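Arrumar a casa continua a ser difícil para as máquinas
29/01/2023

Quem já passou um domingo a esvaziar o cesto das compras sabe que a tarefa não exige grande talento, apenas paciência e duas mãos razoavelmente livres. Pois é precisamente essa tarefa modesta, a de pegar em coisas misturadas e levá-las de um lado para o outro, que ocupa há largos meses a equipa da Badano, uma pequena empresa de automação que trabalha com lojas de bairro e com uma rede de lares. Os primeiros resultados foram apresentados esta semana, com muito café e alguma franqueza, perante uma sala cheia de comerciantes curiosos.

O projeto chama-se Wusanik e arrancou em setembro. A ideia é simples de contar: pôr um braço robótico a tirar de uma caixa artigos de uso corrente, um a um, e a passá-los para outra, tal como faria um funcionário a separar devoluções ou uma pessoa lá em casa a arrumar a despensa. Desde o arranque foram feitas 2.450 tentativas, das quais 1.497 acabaram com o objeto pousado no sítio certo. Para quem vive destas coisas é um número animador. Para quem tem uma loja para abrir às nove da manhã – e houve quem o dissesse logo na primeira fila, com toda a simpatia – ainda sabe a pouco.

Kamol Nilsuwan, que dirige os ensaios, não se mostrou nada incomodado com a observação. Explicou que as caixas de cartão rígidas quase deixaram de dar problemas e que as dores de cabeça vêm agora do resto: as embalagens transparentes, que confundem os sensores, os frascos lisos, que rodam quando são apertados, e tudo o que se encosta a uma parede e deixa pouco espaço para os dedos entrarem. «Uma criança de 4 anos inclina a mão e resolve», contou, a rir. «Nós passámos o outono inteiro a ensinar essa inclinação.»

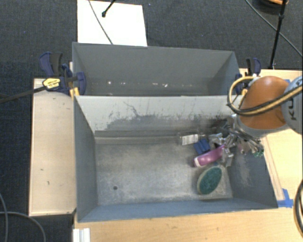

A velocidade é a outra conversa, e foi talvez a mais animada da tarde. A Tuncer, que tem um armazém de artigos de higiene e limpeza e acompanha o projeto desde o princípio, gostaria de ver o sistema tratar 150 artigos por hora antes de pensar em levá-lo para o seu balcão de devoluções. Ainda não se chegou lá, e a Badano prefere não prometer datas. Entretanto, as duas empresas combinaram alargar a lista de produtos usados nos ensaios, com mais escovas, esponjas e recargas, que são afinal o género de coisa que aparece todos os dias misturada no fundo de uma caixa.

Quanto às casas particulares, convém ter ainda mais calma. O lar Grollodden, que se ofereceu para receber uma demonstração, perguntou se a máquina poderia um dia arrumar as compras dos residentes nos armários, e a resposta foi um «um dia, sim» dito com carinho e bastante cautela. Uma cozinha tem portas, gavetas, gatos e gente a passar, e cada família guarda o arroz onde muito bem entende. Por enquanto, o braço trabalha melhor num espaço delimitado e com alguém por perto para retomar o ensaio quando um frasco lhe escapa.

A próxima fase vai concentrar-se nos objetos transparentes e nos que ficam junto às paredes da caixa. Os comerciantes que queiram ceder artigos para os ensaios, mesmo com a embalagem amolgada, podem falar diretamente com a equipa da Badano, que os recebe de bom grado e promete devolver tudo no fim.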